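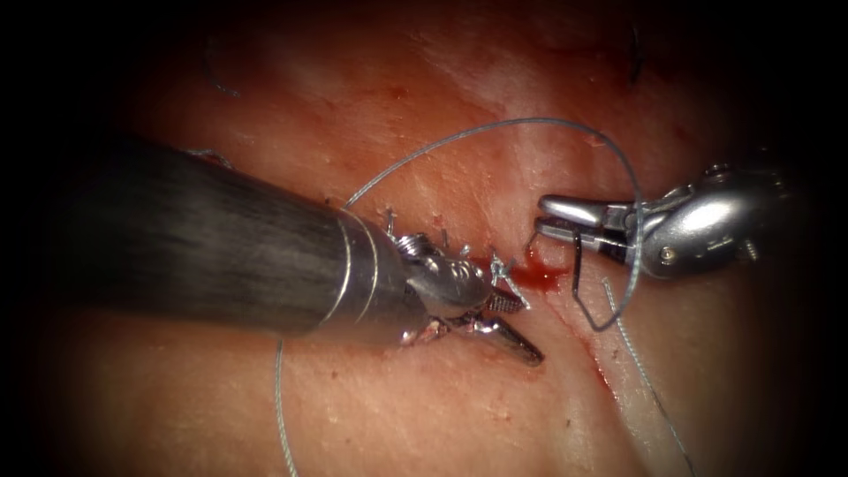

Suture pad, straight incision, needle in the right grasper

Throws near the end of a long incision keep gaping
Posted by Tarek Bouzid in Skills Practice, Thu 25 January

I am working through the running suture module on a skin-like pad. The incision runs diagonally, from upper middle to lower right. I hold the needle in the right instrument and use the left jaws for the tissue edge. The first few throws close well. Toward the lower end the edges stop meeting, and when I pull the thread to correct it, the earlier throws bunch up. I also keep catching the slack loop between the two instruments.

The pad is a Gunero, the plain pink one. Thread was cut to the length in the course handout. Is this a tension problem or a needle angle problem? I have done 9 attempts and the result is much the same each time.

Stijn Brouwer
Probably both, but start with the angle. On a diagonal incision the needle has to enter at 90 degrees to the incision line, and most people keep entering square to the screen. The bites then slant, and a slanted bite slides the edges along each other when you tighten. Rotate the wrist before each entry and check the needle against the line of the cut.

Hold the needle a little behind the middle of the curve, toward the thread end. If it swivels in the jaws as it meets the pad, regrip before going on. Follow the curve on the way through. Pushing it straight opens the hole, and on a synthetic pad the hole stays open.

For tension, set each throw before starting the next one. Pull the thread across the incision, low and parallel to the surface, until the edges touch, then stop. Tension added at the far end will not spread evenly back along the line.

Dirk Peeters
Use a shorter thread. Fixed it for me.

Kazimír Štefanec
Shorter thread helps with the loop, but it will not close the gap. Two further points.

The serrated jaws mark the edge if you squeeze and lift. Support the edge from underneath with the jaws slightly open, or press down beside the entry point – either gives enough resistance for the needle. Chewed edges look like a tension fault and are easily mistaken for one.

Park the slack before each entry. Lay the loop on the side you have already closed, so that it is clear of both tips. Then drive the needle.

Also check the pad. After 5 or so lines in the same area the surface layer starts to lift and no throw will hold it flat. Turn the pad around and cut a fresh line.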